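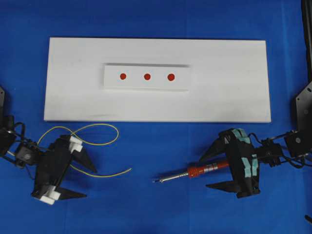 White block on a white board, blue work surface.

The Level at Flalen Marsh

The water level in the north pond was recorded every morning at the outlet gauge. The gauge was a painted staff bolted to a concrete post. Zero was set at the bottom of the outlet pipe. On the first morning of December it read 588 millimeters.

The keeper wrote the figure in the station book, together with the air temperature, the wind direction, and the number of coots. He had held the post for 13 years. The book was the fourth in the series. The first three were stored at the Trirnport office, where the paper was kept dry.

At 588 the reed bed stood in shallow water along its full length. Sediment settled between the stems. Midge larvae lived in the sediment, small fish ate the larvae, and the bittern ate the fish. The keeper had drawn this as a diagram inside the front cover, with arrows. Under the bittern he had left a space.

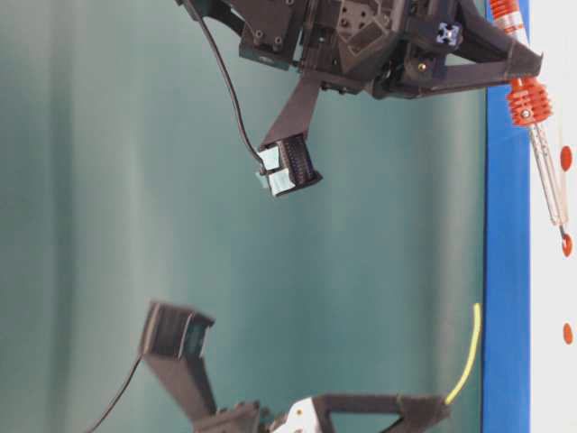 Sfakianakis

The letter from Clarnon arrived in the afternoon. It stated that the level was to be raised to 700 by the end of the month. The increase would supply the lower fields in spring. A table was attached. It listed volumes, dates, and the position of each board in the sluice. The reed bed appeared in the table as an area, in hectares.

He read it twice and filed it under L.

The next morning he walked to the sluice with the first board. It was oak, 30 millimeters thick, and heavier than the old ones. He set one end in the left slot and lowered the other until it met the board beneath. Water came through the joint for a while and then slowed. He noted the time, 7:40.

On the way back he stopped at the east hide. The bittern was standing at the edge of the reeds with its bill raised. The water came to the middle of its legs. He watched until his hands were cold, and the bird did not move in that time.

In the station book he entered the level, the temperature, the wind, and the coots. In the column for remarks he wrote: one board fitted, bittern present, depth at bird suitable.

He turned to the front cover and looked at the space in the diagram. Then he drew an arrow into it, starting from the word Clarnon, and closed the book. The second board was leaning against the wall by the door, where he had left it to be fitted the next day.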